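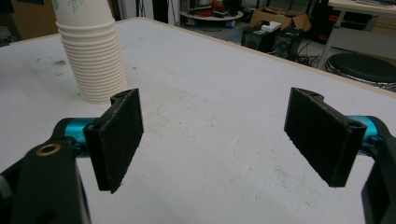
4 min read

Paper Cups, Standing Up and Lying Down

I have been promising a cup page since last November, when Lotte Dierckx wrote in after the napkin gallery and asked whether paper cups might be next, and then the winter went by and the spring after it, and I kept putting up pages on easier things (jar lids, string, that long one about trays, which some of you were very kind about). Well, Lotte, your page is up at last! It's a short gallery with a lot of talk around it, and regular readers will know that's how I like them.

A tall stack of paper cups is one of my favorite things to have on a table. I like the way the rims sit one over the next and make that ribbed column, so you hardly notice the cups at all and just see the ridges going down. The leafy print is very faint, a bit of pale green and blue on the white, and you could easily pass it by. I think that's the right amount of decoration for a cup. When I was a child the cups at parties were all balloons and clowns, and they looked tired before the cake was even cut.

If you keep cups for gatherings, and I know many of you do, I'd say leave them nested for as long as you can and take them off as people come. My friend Pieter Shabalala likes to lay every cup out in rows beforehand, and it does look wonderful when the doors open, but then someone's sleeve catches the end of a row and off they go. We had this out between us over 400 cups at the Hermans hall supper, where he did one table his way and I did the other mine. We both still think we won.

Two nested cups that won't come apart are the other great subject in my mail. Don't squeeze! Squeezing puts a dent in the rim, and a dented rim is no good to drink from. Hold the bottom one low down, give the top one a small twist, and it should come up sweetly. If you've had them in a tight sleeve in the back of a cupboard for a year or two, you may have to coax them a bit more, and you may lose one. I keep the lost ones for seeds.

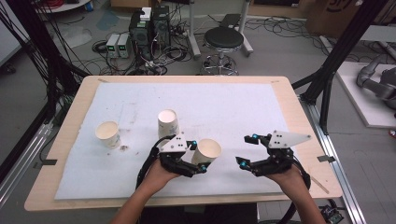 Picking up a cup that has gone over is a different job from lifting one that's standing, and I've become rather fond of watching how people do it. Ruben Nijs goes for the rim with two fingers inside, which makes me wince every time, and Gijs Groen rolls the cup toward himself until it meets his palm. I'm for taking it around the sides, gently, about where you'd hold it to drink. With one upright in the middle and one on its side to either hand of it, you get both jobs on the same table, and you can see how differently a cup sits once it's down. It's an awkward shape, wider at the mouth, so it never lies quite level, and if you nudge it, it wants to go around in a curve. The little patch of dark brown bits near the left-hand one would have me reaching for a cloth before anything else, and I'd do the gray smudges while I had it in my hand, though I've never met a white surface that stayed white for long with a lot of hands about.

A soft mat is a lovely thing under cups, by the way. It takes the clatter out of a wooden table (paper cups do clatter, more than you'd expect) and I use one now for sorting at home. Mine is cut a touch smaller than the table so I can still get hold of the wood at the edges when it needs moving, and I tape it down at the sides or it creeps. Dwayne Thibodeaux has his loose and swears by it, but Dwayne's table is never bumped by anybody.

I get a few letters asking what I do with cups after. The clean ones that were only set out and not used go back on the stack, rim checked. The others I let dry and use in the shed, and the ones that have gone soft at the bottom I let go without any regret. I have 16 in the shed at the moment holding bean seeds, each with the name on in pencil, apart from 2 that I was sure I'd remember.

Do send in your own cup arrangements if you have them. I'd especially like to see old prints, leaves or otherwise, and I'm always happy to be told how you get the stubborn ones apart.

22 comments · 16 shares

More from the tabletop galleries
Jar lids, large and small
Napkins, folded and not
Trays I have carried
A drawer of string

Contact the page | © Fullitz Tabletop Pages | Back to top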